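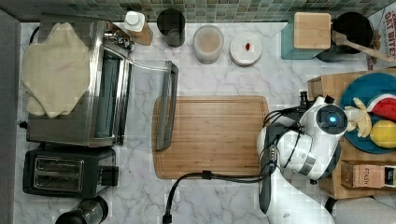 The Pamow works saws, resins and polishes natural stone for kitchens and bathrooms, and opens its production hall to visitors on one day each year. This year that was 4th July. Most people on the tour had come with a kitchen in mind, and the material they asked for was white marble with soft gray veining, laid against a strip of green and gray mosaic and expected to carry a toaster oven and a two-slot toaster for the next few decades. Pamow sells a good deal of it. The staff are fairly frank about what the stone will and will not tolerate, and the most useful part of the visit for me was the time spent on that question.

Arrival and yard

The works lies at the end of the valley road, past the gravel pit. Parking is on the far side of the rail siding, which has not been used for stone since the quarry went over to trucks. Visitors sign in at the weighbridge and are given ear protection and overshoes. The tour goes out in groups and takes most of a morning.

Blocks are stored in the open yard, sorted by quarry and then by bed. Each one has its bed direction painted on two faces. Remo Zwahlen, who runs the yard, explained the marking: a block cut parallel to the bed gives a cloudy, open pattern, and the same block cut across the bed gives long veins. The decision is made before the block enters the hall and cannot be changed afterward. He wets the face with a hose to check for cracks. Dry patches return first on sound stone, and a crack stays dark as a thin line for some time after the rest has dried.

Blocks that arrive in winter are left to stand. A delivery in January may be frozen through, and sawing it in that condition has cost the works at least one good block.

Sawing

The hall has 2 gang saws, both older than anyone now operating them, and a newer multi-wire saw by Novetti. The gang saws use a reciprocating frame of steel blades with diamond segments brazed to the lower edge. The blades descend slowly under a constant flow of water, and a block of average hardness occupies the saw for a full shift or longer. The wire saw is faster and leaves a smoother face, but the wires are a consumable and have to be matched to the stone. Marble is easy on them. Quartzite is not, and Pamow sends its quartzite out.

Noise at the operator's platform was moderate with the wire saw running and high with the gang saws running. Conversation was possible only at the first.

Slabs come off the saw wet and are set on edge on A-frames. They are numbered in sequence so that neighboring slabs can later be opened like the pages of a book and matched at a seam. Customers who want a matched seam have to say so at this point. Regula Aebischer, from the order office, said that a number of them remember only when the fitter is at the door.

Resin and polishing

Marble is backed with a fiberglass mesh and the face is flooded with a thin epoxy under vacuum. The resin fills hairline openings along the veins. It cures in a tower oven, where the slabs are stacked on trays and moved upward one position at a time. The setpoint shown on the display was 65 degrees Celsius. A sheet on the control cabinet warned against raising it to save time, with a signature I could not read.

Polishing is done on a line with a row of rotating heads, each carrying a finer abrasive than the one before. The operator reads results from a gloss meter at the end. A honed finish is obtained by stopping early: 500 grit is the usual choice for countertops, and 1000 is offered to those who want something between honed and polished. The line has no separate recipe for bathrooms.

My own view after handling the samples is that honed is the better choice in a kitchen. Etching from lemon or vinegar shows as a dull spot on a polished face and is much harder to find on a honed one. Scratches behave the other way and are a little more visible on honed stone under low side light.

Heat, stains and sealer

This section of the tour was led by Severin Egger at a bench beside the cutting shop. He had offcuts treated with oil, coffee, red wine and vinegar, half of them sealed with Clirneo, an impregnating sealer, and half left bare. The sealer slowed the oil and coffee. It had no effect on the vinegar, which attacks the calcite itself, and he made a point of saying so before anyone asked.

On heat he was more relaxed. Marble will take a warm appliance base without trouble. The weak points are the resin in the veins, which can yellow, and any seam or cutout corner, which can open if one side is heated strongly and the other stays cool. His advice was to keep ovens and kettles away from seams and to leave an air gap behind them. A visitor asked about trivets under a toaster. He considered them unnecessary on solid stone, though useful for keeping crumbs and feet off a honed surface.

Water and sludge

Process water is collected in floor channels, dosed with a flocculant and pumped to a settling silo. Clear water goes back to the saws. The sludge is pressed into cakes and leaves by truck for use as a filler. The press was down for a cloth change, so the group saw the empty plates and a pallet of cakes, which are dense, pale and surprisingly clean to the touch.

Practical notes

Registration is through the order office. Sturdy shoes are required and the overshoes run small. The canteen sells soup and bread. Offcuts are sold from the rack by the gate, priced by weight, and the good marble was gone before noon – I came home with a piece of green serpentine instead, enough for a windowsill.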